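Horkport Produce Notes, version 6
A small data card for a medium-sized bowl of fruit

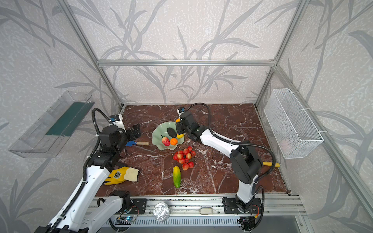

Green glass bowl, mostly fruit, with grapes and a cucumber still on the marble.

What this is

Horkport is a folder of tabletop pictures and the plain-text notes that go with them. The subject is produce and where it ends up: in the bowl, beside the bowl, or in front of the bowl looking hopeful. If you came for recipes, you want a different folder.

The notes were started in October under the working name Mekgate Pantry, which survives in a couple of file headers. Renaming those is on the list. The list is long.

What's in the folder

notes/ has one text file per arrangement, 70 in all
names.txt has the words we agreed to use for each item
old/ has earlier wording, kept for sentimental reasons
LICENSE is what you think it is

Naming rules

Use the grocery store word. An eggplant is "eggplant" even when it is so dark you could file it under "black." Color goes in a separate field, and two colors are allowed. The apple needs both (red and green), and so does the cucumber, which is yellow at one end and green at the other and caused more discussion than the rest of the produce combined.

"Fruit" and "vegetable" are used the way your aunt uses them. A previous release tried to be botanically correct, which made the cucumber a fruit and made everyone tired.

Grapes are recorded by the bunch. Please do not send corrections with a grape count.

Small orange things are a known problem. If enough of one shows to be sure, write "orange." If it is half hidden at the back of the bowl, write "small orange fruit" and move on with your life. Do not write "tangerine" on a hunch. We had a contributor with hunches.

Position words

in: resting inside the rim
front: on the near side of the bowl
back: on the far side of the bowl
beside: left or right, touching or not

The scalloped rim goes up and down, so "on the rim" is not an accepted value. Pick a side.

Known issues

Notes 5 and earlier call the bowl "dish." Same meaning, less dignity.

White veins in the reddish-brown marble were twice entered as "string." These have been fixed, we think.

The bamboo wallpaper is not produce. It has been removed from the item field.

Ripeness was dropped as a field after the lemon argument. Around 6 notes still mention it, and you can ignore them.

Using it

Everything is plain text, so open it with whatever you have. The Gelteo script in the older README no longer runs and did not run especially well before. Pasichnyk format export may come back if somebody asks for it nicely.

Corrections are welcome. Include the note number and the word you would prefer, and check names.txt first.

Last edited December 29, 2020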